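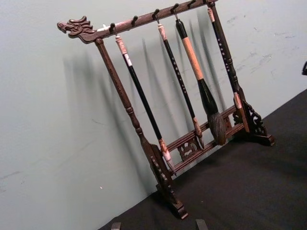 リメイク映画の知らせ

8/5/20

朝、映画のニュースサイトを読んでいたら、「Prarimano」がもう一度映画になると書いてありました。私が日本に来る前に、母国の小さい映画館で見た作品です。とてもおどろいて、コーヒーを持ったまま記事を最後まで読みました。

新しい映画を作るのは Rilutel という会社です。監督はまだ発表されていません。脚本は二回書き直したそうです。撮影は9月に始まる予定ですが、今の状況では遅れるかもしれない、とも書いてありました。

元の映画は82分しかありません。港の町で時計を直している男が、古い借金のために悪い仲間のところへ戻る話です。せりふが少ないので、そのころ外国語が苦手だった私にもよくわかりました。最後に男が船に乗るか乗らないか、はっきり見せないで終わります。私は乗らなかったと思っています。友だちは乗ったと言って、帰り道でずっと言い合いをしました。

記事によると、新しいほうは舞台が港から Skerkska という架空の都市に変わるそうです。それは少し残念です。あの映画は、霧と汽笛の音が半分ぐらいの力を持っていたと思うからです。

記事の下にはコメントが891件ありました。全部は読めませんでしたが、反対の人が多いようでした。「名作にさわるな」という短い文がたくさんあって、「さわるな」という命令の形をここで覚えました。私は反対とまでは言えません。リメイクのおかげで、元の映画の字幕がきれいになって、もう一度上映されることもあります。

昼から、棚の中をさがして、昔のパンフレットを見つけました。Boateng という映画館で買ったものです。表紙の角が折れていますが、中の写真はまだきれいでした。

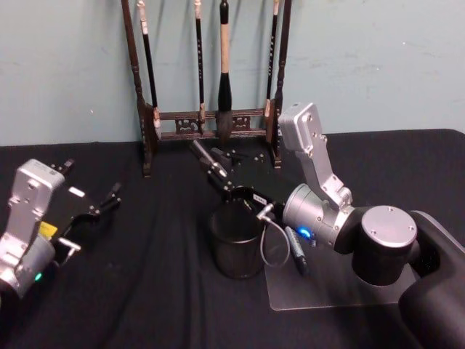
筆掛けと四本の筆

夜、元の映画を配信でさがしましたが、日本では見られないようです。中古のDVDは3,467円でした。送料は別です。買おうか、三十分ぐらい迷って、かごに入れたままパソコンを閉じました。明日、まだほしかったら買います。

「架空」の読み方を今日二回も調べました。かくう。もう忘れないようにここに書いておきます。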